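Main page Contents Recent changes Random article Talk View history

Utstead Neighborhood Budget

The Utstead Neighborhood Budget was a participatory budgeting program run by the town of Utstead. Residents were invited to propose small public projects and then vote on which ones the town should pay for. Its supporters described it as a transfer of power from the town hall to the public. The record of what was paid for, and who decided, gives only partial support to that claim.

Origins

The program was proposed by council member Pieter Hoekstra, who had campaigned on giving each district control of part of the town's spending. His first draft would have let district meetings set their own priorities without approval from above. The version the council adopted was weaker. It kept the meetings but added a review stage, in which town staff could remove any proposal judged to be too costly, outside the town's powers, or "in conflict with existing plans." The last of these grounds was never defined, and it became the most used.
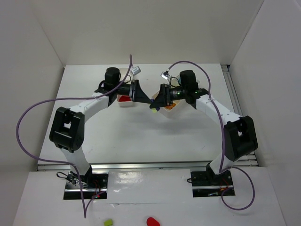
The money came from the existing parks and streets budget. Town newsletters from the period call it "new funding for neighborhoods," a phrase that is hard to square with the accounts, where the parks line falls by the same amount in the same year.

Process

Proposals were collected on paper forms and through a website built by Kavari, a contractor also hired to run the online vote. Each proposal needed the signatures of 15 residents of the district. Staff review followed, and the surviving proposals went on the ballot in August, a month when many households were away. Requests to move the vote were turned down twice, the second time without a written reason.

In the first round 156 proposals were submitted and 18 reached the ballot. The town has said that many of the rest were duplicates or were merged with the authors' consent. No list of merged proposals was published, and at least two authors later said they had not been asked.

Results

Winning projects included benches and a water fountain in the Trerkberg district, new lighting on a footpath, and repairs to a playground wall. Critics noted that the wall had already been on the town's repair schedule. The lighting had also been requested by the police department before the program began. It is therefore unclear how many of the winning projects would have gone unbuilt without a vote.

Turnout is disputed. The town gave a figure for "participants" that combined voters, people who attended meetings, and visitors to the website. Luuk Mertens, a former district clerk, went through the paper ballots for Trerkberg and found 153. The online votes for the same district were never broken out. 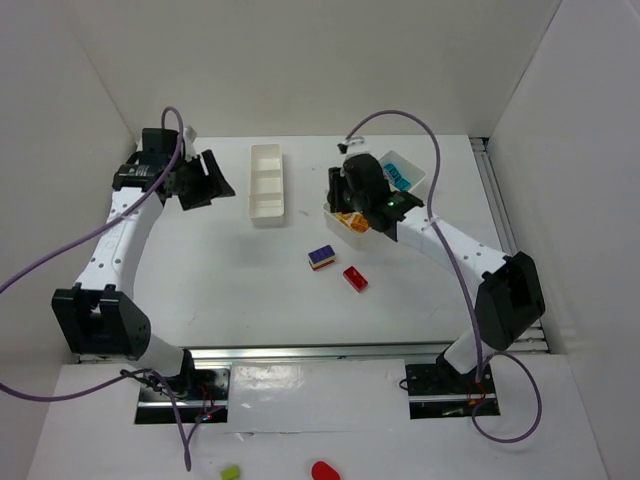 TRERKBERG, 28/04/2025

The district meeting held here is usually given as the end of the program in its original form. Staff told residents that the next round would be "paused for evaluation." The evaluation was awarded to De Haan, a consulting firm that had earlier advised the town on the design of the ballot. Mertens objected that the firm would be grading its own work. The council replied that the two contracts were separate.

Assessment

Hoekstra has defended the program as a first step and has blamed its limits on the review stage, which he voted for. Other council members have pointed to high satisfaction scores in a survey of participants. The survey was handed out at the opening of the Trerkberg fountain, and people whose proposals had been removed were not contacted.

See also: District meetings in Utstead; Utstead town council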